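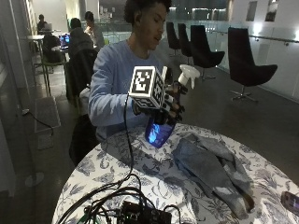

November, afternoon. Job 1126, Larstead account book

Picked up where I left off before lunch. Book is dated 1826 on the first leaf, half leather over boards, sewn on recessed cords. Front board detached, back board hanging by the lower cord. Text paper is good rag, a bit soft at the fore edge from handling. Iron gall ink throughout, darker in the first two gatherings where whoever kept it pressed hard. No burn-through that I can find. Small halo on the page headed Wool.

Old spine lining is the slow part. Two layers, printed waste under a coarse brown paper, both stuck down with animal glue. Put on a methylcellulose poultice, 20 minutes under polyester film, then lifted with the bone folder. Brown layer came away in strips. Printed waste came up in one piece at the head and in crumbs at the tail. Kept all of it in an envelope with the job number on. Tried 30 minutes on the second section and it was too long, moisture had started to get into the folds. Stay at 20.

Paste: made fresh wheat starch, strained twice. First batch had lumps, used it for the waste boards.

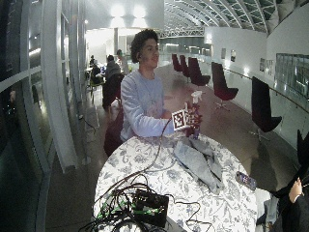 Sewing thread is sound except for the last gathering, which is loose at both kettle stitches. Will resew that one with 18/3 linen and tie in to the old thread. No reason to pull the whole book. Feng-yi Lai agrees, and would also leave the old endpapers alone, including the one with the sums on it. I had been going to guard it. Leave it.

Leather: Madinell calf sample is too pink. Rahimi goat is closer in color but the grain is wrong for a half calf binding. Could pare the Madinell and dye it down, test a corner first. Ask what is left of the brown from the Wurum job before ordering anything. 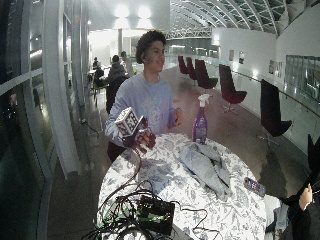
Round table, purple spray bottle toward the back with the gray cloth next to it.

4:40. Gatherings one to six guarded with the thin tosa, drying between blotters under light weight. Changed blotters once. Gathering four has cockled along the gutter, check it first thing and re-press if it hasn't settled.

To do:
Resew last gathering
Line spine, Japanese paper first, then aero linen
Dye test on calf
Clean the paring knife, there is a nick near the tip
Write to Larstead about the box, they want it before the book goes back and I still need final thickness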